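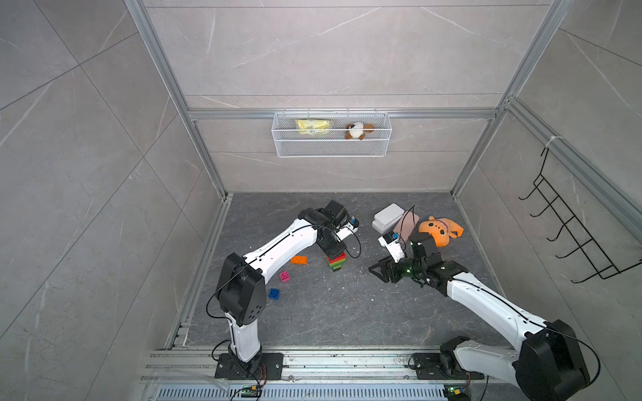
Toy bricks, a few stacked and a few still loose on the floor

I have been meaning to write about the bathhouse for ages, and since my shoulders have finally stopped hurting long enough for me to type, tonight's the night!

Some background. I'm 46, I sit badly, and for most of my life my idea of looking after myself was a bar of soap and a hot shower. My sister gave me a day pass to Sondwood last February and I let it sit in a drawer until she started asking pointed questions. So I went, mostly to get her off my back, and I've been back seven times. Seven! I own a robe now.

Sondwood is a small place, two saunas, a steam room, a cold plunge and a long room with loungers where you're supposed to be quiet. I'd pictured whale music. There's no music at all, just the stove ticking and somebody turning pages. The hotter sauna is the one I like best. You go in, sit on the low bench like a beginner, and after a few minutes your whole back lets go in a way I didn't know it could. Then you rinse off and get in the plunge, and I made a noise the first time that I'm not going to try to spell.

The real discovery was the scrub, though. You lie on a warm stone slab and a man named Zlatko Đorđević goes over you with a rough mitt and a bucket of soapy water, and he does not hold back. I asked him if it was supposed to feel like being sanded. He said yes, and to turn over. The amount of dead skin was alarming (I'll leave it there) but afterward my arms felt like they belonged to somebody who drinks enough water. He told me to stop using scalding showers at home and to put lotion on while my skin is still damp. I've been doing both and my elbows are a different color.

Now, money. A day pass is $146 if you want the scrub included, and I know that's a lot. I looked at the yearly membership, which is $869, and did the math on the back of a receipt in the parking lot. If you go as often as I do it pays for itself easily, so I signed up. My wife raised an eyebrow and then asked if she could come too - she can, on guest days, and she lasted longer in the cold plunge than I ever have.

A few things I'd pass on if you're thinking of trying a place like this. Eat something small beforehand, because I went on an empty stomach once and had to sit in the hallway with my head down. Bring your own flip-flops. Don't shave the same morning as a scrub - please trust me on that one. And leave your phone in the locker. I was twitchy without mine for the first half hour and then forgot I owned it.

I still haven't tried the mud wrap. It's on the board by the front desk and I look at it every time I check in, and every time I go for the scrub again. My sister says it's wonderful and that you come out feeling like a baked potato, in a good way. I have a guest pass to use up before the new year, so she and I are going together and she's making me book it. I'll report back!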